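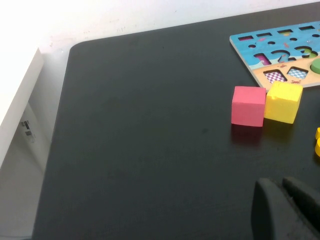

Ok-hee Jeon wrote back that putting things away is the chore she would pay for, and that a machine which can only do it on a clean table is not doing it yet.

Category: Datasets > Manipulation > Household

# Ponard

Ponard is a set of 700 recorded attempts at tidying up small things on a tabletop: foam cubes, number pieces, a wooden puzzle board. We made it to check how far a gripper gets with a chore most kids are told to do before dinner.

## What to expect

Picking up a foam cube is mostly solved. Pressing a number piece into its cut-out is hard. The piece has to be turned the right way first, and a small error leaves it sitting on the rim. We would not call this ready for a home.

## Labels

Each attempt is marked `done`, `partial` or `failed`. Widad Akl and Bram Declercq labeled everything, and Shanthi Majumder settled the ties.

## Known problems

- 2 attempts have no label
- wrist view only
- the January batch uses the old file names

Last updated: Sunday, May 12, 2019

This site uses cookies. By continuing to browse you accept our use of cookies.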